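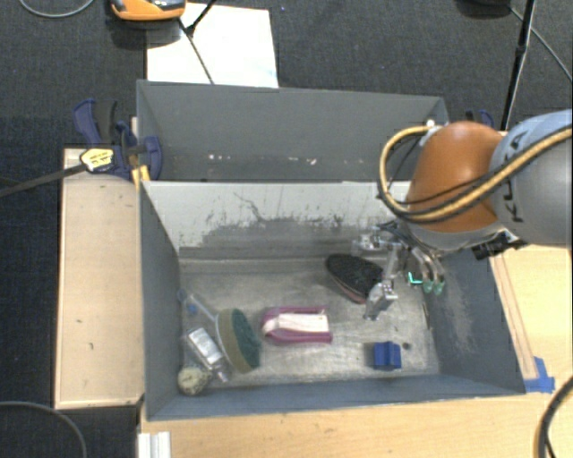

Attachment 1 - gray bins, front one open

Ticket 2667
Opened: March 2, 2026
Reported by: Beatriz Coelho
Product: Koment label station, Okard driver
Status: pending vendor

Bin labels print shifted left, last digit of the barcode chopped. Started after the driver update. Small labels fine, only the wide ones. Scanner reads maybe one in five.

09:10 Power cycled printer and PC. No change.

09:25 Ran media calibration from the front panel. Feeds two blanks, stops in the right spot. So gap sensor is ok I think.

09:40 Test page straight from the printer menu, no PC involved - prints centered. Points to driver or template.

10:05 Opened the wide template in Atix. Page width set to 281 dots, should be 346. Changed it, saved, printed one. Good label. Closed and reopened, back to 281. Grr.

10:20 Checked folder permissions, looked fine. Same thing logged in as admin.

10:45 Called Ngô support, on hold forever. They say the new driver keeps its own stock list and overwrites whatever the template says. Told to delete the custom stock and add it again under Printing Defaults, NOT Printing Preferences. Did both just in case.

11:15 Width sticks now after closing the template. Does not stick after a reboot. Spooler restart alone is ok, full reboot is not.

11:50 Rolled back to the old driver. Had to remove the package from print server properties first or Windows just grabs the new one again. Rebooted twice, width holds. Printed 91 labels from the backlog, all scan.

12:05 Blocked driver updates on this PC only. The other station is still on the old version so leave it alone please.

Still open:
- Ngô to send a fixed driver, they said April, no date
- shifted labels from this morning need to be pulled and reprinted, Beatriz has teh list
- ribbon on the wide printer is low, seperate ticket

If it comes back before then: check the width in Printing Defaults first, then the driver version. Don't recalibrate, it just wastes labels.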